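Vamura FAQ -- the questions I keep getting

Last updated May 14, 2025

Hi! I write and look after Vamura, which started life as a pile of scripts on my laptop and has slowly become a proper little toolkit for recording, cleaning up and replaying manipulation demos. Most of these come out of my inbox. I've tidied the wording but kept the spirit. If yours isn't covered, send it through and I'll add it next time I'm in here.

So what does it do?

It takes the streams coming off your rig (video, gripper width, pose, whatever else you've got publishing), lines them up on one clock, lets you chop them into episodes and label them, and writes out a dataset your training code can read. There's also a replay tool that steps through an episode on a timeline, and a smallish planner for checking whether a recorded path can be reached by the arm you want to run it on. That last bit is called Brunet and you can ignore it completely if you just want the recording side.

Does it train policies?

No, and I don't plan on it. There are heaps of good training repos out there and I'd only do a worse job. Vamura stops at the export step.

What's Pledov, then? I see it all over the config files.

Pledov is the sync service. It used to be its own project, and I never got round to renaming the keys when I folded it in -- sorry! If you see pledov.offset_ms, that's the time offset for one stream, in milliseconds. Positive means the stream arrives late. I had this backwards in the docs until January, so if you set yours up before then, please go and check the sign.

How do I work out the offset?

Run the calibrate command, then open and close the gripper briskly in front of the camera for a bit. It matches the motion it finds in the video against the gripper encoder and suggests a number. Do it again any time you swap a cable or hub. I've seen the same camera land at 17 ms on one port and somewhere quite different on the next one over, and I still don't have a satisfying explanation for that.

My export says "episode rejected: gap". What gap?

One of your streams went quiet for longer than the limit, which is 200 ms out of the box. You can raise it, but have a look at the drop report first. Nine times out of ten it's video, and nine times out of ten after that it's a disk that can't keep up. Write to the internal drive while you record and move the files over later.

Can I use it without a robot?

Yep! Hand-held grippers work fine and they're how I do most of my own testing. You'll want the pose source set to visual tracking and the arm model left blank. The tracker likes texture, so a big plain surface right up close can make it drift. If there's plenty of other stuff visible further back it generally copes.

How many demos do I need?

Everybody asks and I never have a good answer, because it depends so much on the task. My shirt-folding set has 263 episodes in it and I'd call that a decent start. Export has been tested with sets of up to 1,000 on a normal desktop. Past that you'll be fine on disk but the browser view gets sluggish, and I know, it's on the list.

Why is clothing such a pain to label?

Oh, where do I start. With a mug you can say "grasped", "lifted", "placed" and most people will mark those at the same moment. With a shirt, when does the fold begin? When the gripper touches the cloth, when the corner leaves the surface, when the sleeve is heading the right way? I went round and round on this, and the labels now in the garment preset are approach, pinch, carry, lay and smooth.

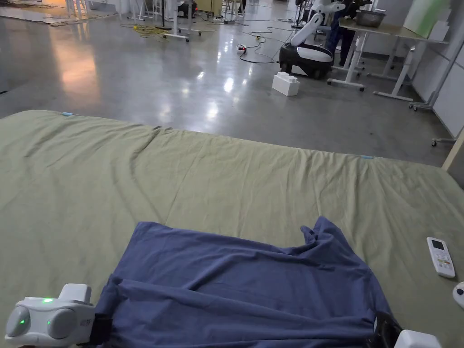 Pinch starts at the first frame where both fingers are on fabric and the width has stopped changing. Lay starts when the carried edge first touches down again, even if you then drag it a bit. Smooth is optional and you can have several in a row. If you grab two layers by accident, don't delete the episode -- tag it as multi-layer and carry on, those are really handy later for training a failure detector.

Does the segmenter cope with dark fabric?

Better than it used to. The version before this one would happily merge dark cloth with anything dark sitting next to it, straps and sleeves included. The current one, Nisonton, takes depth into account where you have it and falls back on edges where you don't. If the mask still bleeds, lock your exposure before recording and try the "strict" setting. Strict is slower, so I'd only use it on the episodes that need it.

Can I change labels after export?

You can, but do it in the project and export again. Editing the exported files by hand breaks the checksums and then the loader sulks at you.

Will Brunet stop my arm from hitting things?

Please don't rely on it for that! It checks reach, joint limits and collisions against whatever shapes you've given it, and it has no idea about the chair you wheeled over five minutes ago. Keep your controller's own limits switched on and your hand near the stop button.

Do you take pull requests?

Love them. Small ones especially. Run the formatter first, and if you're touching the sync code, include a short recording that shows the problem so I can add it to the tests. I get to reviews on weekends mostly, so give me a nudge if it's been a fortnight.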